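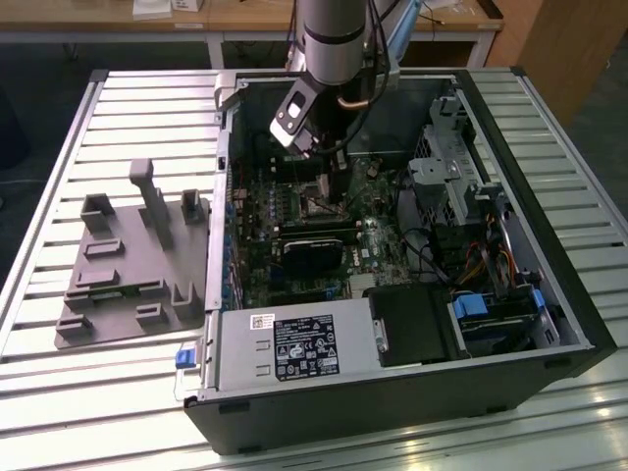
Dell tower, side panel off

mimcombe14
Is my Frota token a repunch on the 4 or just strike doubling? Paid 15 bucks from Prarkby.
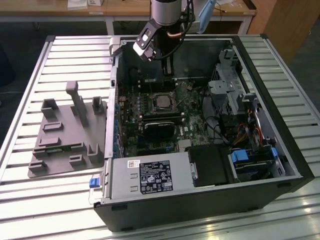 tarcisio_b
Strike doubling, I'd say. It's flat and shelf-like. A real repunch has rounded edges, standing up the way those blue-topped capacitors do on the green board.
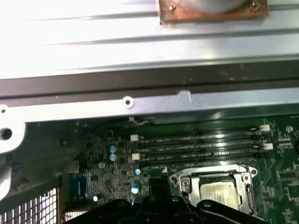 And check the serifs too – mine are split on both sides.

rastance800
Disagree, Tarcísio! Janaína Guimarães lists a repunched 4 and I've owned two. Try it under a low light from the left.

mimcombe14
Ok will do tonight. 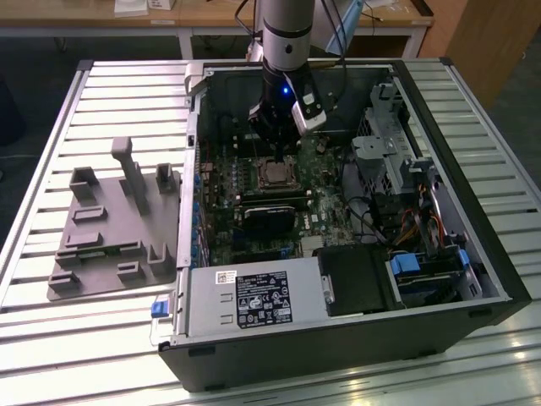

Gripper over the processor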